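Living With a Wooden Table (Rings, Wobbles, Crumbs and All)

Posted 18/07/2026 in Around the House

I've had a lot of mail about tables since the January page on squeaky drawers, so I'm finally getting it all down in one place. I have two wooden tables at home, one in the kitchen and one out in the garage that gets treated terribly, and between them I think I've made every mistake a person can make with a piece of wood and a bottle of something. Please learn from me!

Find out what finish you've got

Do this before you buy anything. Turn over a chair or crawl under the table and pick a spot on the underside where the finish carries on. Dab a little denatured alcohol on a cotton swab and hold it there. If it goes sticky, you've probably got shellac. If nothing much happens, try a drop of lacquer thinner in a fresh spot (window open, please). Lacquer softens up, and most of the modern clear coats just sit there and ignore you for a good while. An oiled table doesn't have much of a film on it to soften, and a drop of water will darken the wood after a few minutes where a sealed one lets it stand in a bead.

My sister's big table from the house on Olvera was shellac, and we had been wiping it down with a spray cleaner that had alcohol in it. For years. That explained the dull patch where my nephew sits.

White rings and black rings

White rings are the friendly kind. The moisture is up in the finish and hasn't gone down into the wood. Lay a clean cotton dish towel over the ring, set a dry iron on low (empty the water out, I mean it) and touch it down for a few seconds at a time, lifting the towel to look in between. I've had rings vanish on the first go and I've had others that needed a whole evening of fussing. If heat doesn't do it, a bit of plain petroleum jelly left on overnight sometimes will.

People swear by mayonnaise. It's the oil doing the work, and then your table smells like lunch. Use the jelly.

Black rings are a different animal. Those are down in the wood, usually from a wet can or a plant pot, and no amount of rubbing the surface will lift them. You have to take the finish off in that area and use oxalic acid, which is sold as wood bleach. Wear gloves and eye protection, follow the package, and rinse well. Then don't sand until you've rinsed, and wear a mask when you do, as the dried dust is nasty stuff to breathe.

Crumbs in the seams

If your top is made of boards with little gaps between them, you know what lives in there. I go along mine with a wooden skewer (a toothpick snaps, and a knife will nick the edges sooner or later) with the vacuum hose in the other hand. Dry first, always. Once you've wiped with a wet cloth the crumbs turn into a sort of grout and then you're really in for it.

Please don't fill the gaps with wood filler. Boards swell in summer and shrink back once the furnace has been on a while, and the filler cracks, falls out in pieces and takes some of the edge with it.

Oiling, the slow way

For an oiled top I use pure tung oil on the kitchen table and whatever is left in the garage on the garage one. Thin coats! Wipe it on, go and do something else for half an hour, come back and wipe off everything that hasn't soaked in. If you leave puddles they go gummy and you'll be picking lint out of them until Christmas. Two coats is plenty for a table that's been oiled before. Bare wood will drink a lot more than that.

Now the important bit, and I'll nag. Rags with drying oil on them can heat up and catch fire all by themselves if you ball them up and toss them in the trash. Spread them out flat, outdoors, away from the house, until they're stiff and dry, or put them under water in a metal can with a lid. I hang mine on the chain-link fence and the neighbors have stopped asking.

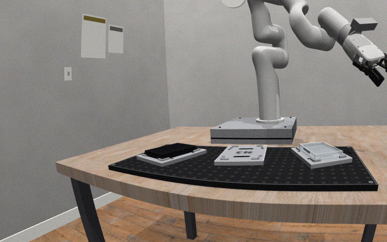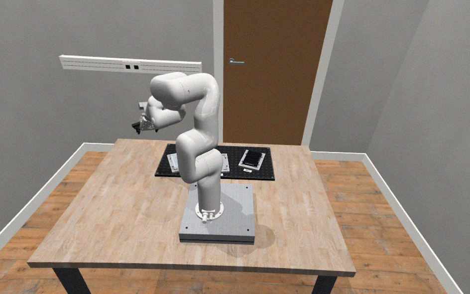 Estrella Gallegos wrote to tell me I'm wrong about the thin coats, or at least half wrong. She floods the first one on, keeps it wet with more oil wherever it goes dull, and only starts wiping once the wood won't take any more. After that she goes thin like I do. Her bench has had this treatment every January for as long as she's owned it, she says, and water still beads on it by the following fall. She also thinks I should warm the oil by standing the bottle in a bowl of hot tap water first, never on the stove. I tried the bowl of water last week and the oil did spread more easily, so I'm passing that on with thanks. I'm still not flooding my kitchen table though, Estrella. We eat there.

Sanding out a bad patch

Only on solid wood, and only if you've got the patience. Start with 100 grit if the patch is rough and work up through the finer papers, always with the grain, and always with a block under the paper. Fingers press unevenly and you end up with little valleys that you can't see until the finish goes on, at which point you can see nothing else. Vacuum between grits so a stray coarse bit doesn't scratch up what you just smoothed.

Do a wider area than you think you need and feather it out. Better still, do the whole board from end to end, and then the repair stops at a seam where the eye expects a change anyway.

If you have a veneer top, put the sandpaper back in the drawer. Check the end of the table: if the grain on top doesn't carry over the edge and down, treat it as veneer until you know better.

The wobble

First, move the table. I once spent a whole afternoon shaving a leg at the old place in Rokdale, and then we shifted the table over to the window and it rocked the other way. It was the floor! Turn it around on the same spot and see whether the short corner travels with the table or stays put with the room.

If it travels with the table, check the bolts where the legs meet the frame before you go cutting anything. They loosen up with the seasons like everything else. Snug them, stand the table up, and try again. If it still rocks, add a felt pad to the short leg, or two, one on top of the other. I have never regretted adding a pad and I have very much regretted the saw.

On wood floors you want felt under every leg in any case. Grit gets stuck in old felt and then you've basically got sandpaper on your furniture, so peel them off and replace them when they look gray and flat.

Everyday wiping

A soft cloth, warm water, a tiny squirt of dish soap, wrung out until it hardly drips. Wipe, then dry with a second cloth. That's all most tables ever want. Skip the vinegar on anything waxed or shellacked, and skip the silicone polishes altogether, because if you ever want to refinish, the new coat will crawl away from the silicone in little craters and you'll say words.

Nayeli Zavala asked about beeswax over oil. Yes, fine, once the oil has fully cured, and give it longer than the can says if your weather's damp. It won't stop a hot pan from leaving a mark, so keep the trivets out.

I've got a pile of questions on cutting boards as well, including a long one about a board that smells of onion no matter what. Those are going on their own page.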